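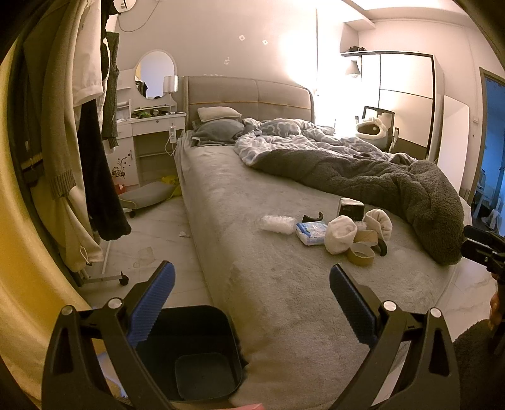
Fig. 4. Bed with headboard against the wall, before making up.

Section 4. Heated underblanket: fitting and first use

Applies to Votley underblankets, single and double. King size has two controllers, see section 5 for the second one. Read section 2 (safety) first if you skipped it.

What you need
Underblanket, controller, the bag of elastic straps. A fitted sheet. Wall socket within reach of the controller lead, which is 200 cm. No extension reels.

Fitting

1. Strip the bed right down. Pillows, quilts, throws, topper if you have one, all off.

2. Check the mattress. Flat, no sharp springs or buttons standing proud. Memory foam over 140 mm thick: use setting 1 or 2 only.

3. Unroll the underblanket, label side up. The connector goes at the pillow end. Which side is up to you, pick the side nearest the socket.

4. Leave a gap at the top. Top edge should sit level with your shoulders, below the pillows. Pillows must not rest on the heated part.

5. Straps. Long ones at head and foot, short ones across the corners. Pull under the mattress and hook back on. Two people makes this a lot quicker on a double.

6. Smooth it flat with your hands, middle first then out to the edges. No creases, no folds. If it rucks up, undo one strap and start that corner again.

7. Fitted sheet over the top. Then the rest of the bedding.

CAUTION: Never use folded, rucked or tucked round the sides of the mattress. Never pin it.

CAUTION: Thick throws and fleeces left bunched up in one place will trap heat. Spread them out or take them off before switching on.

Connecting

8. Controller switched to 0. Push the plug into the connector until it clicks. If it doesnt click it isn't in.

9. Run the lead down the side of the bed. Not under the mattress, not behind a headboard where it can get pinched.

10. Plug in at the wall.

First use

11. Set to 3. Light comes on orange. Leave for 30 minutes with the bedding on and nobody in the bed.

12. Feel across the whole surface. Should be evenly warm. Cold strip or a hot spot: switch off, unplug, stop using, call us.

13. A slight smell the first time is normal. Gone by the second or third use. A burning smell is not normal, unplug.

14. Turn down to 1 for sleeping, or off. Settings 2 and 3 are for preheating only.

Note: auto cut-off is nine hours on setting 1, three hours on 2 and 3. To restart, turn to 0, wait five seconds, turn back up.

Light flashing
Slow flash: connector loose. Redo step 8.
Fast flash: fault. Unplug and do not try to reset more than once.
No light at all: check the socket with a lamp, then the fuse (3 amp).

Washing
Take the controller off first. Machine wash on 30, gentle, small amount of liquid. No tumble dryer, no wringing, no ironing, no dry cleaning. Dry flat or over two lines. Must be completly dry before you reconnect it.

Storing
From June or so, once you've stopped using it, let it cool and roll loosely. Do not crease. Nothing heavy on top of it in the cupboard.

Spares
Controller, single: part 379
Controller, double: part 499
Straps come as a full set only, ask at the Dellia counter or ring the helpline. Have the number off the sewn-in label ready, we can't match parts without it.

Section text: Afroza Akanda. Checked: Uriel Ochoa, 6 April 2018. Replaces the loose sheet packed with earlier boxes, which had steps 4 and 5 the wrong way round.

Next: Section 5, Dual controllers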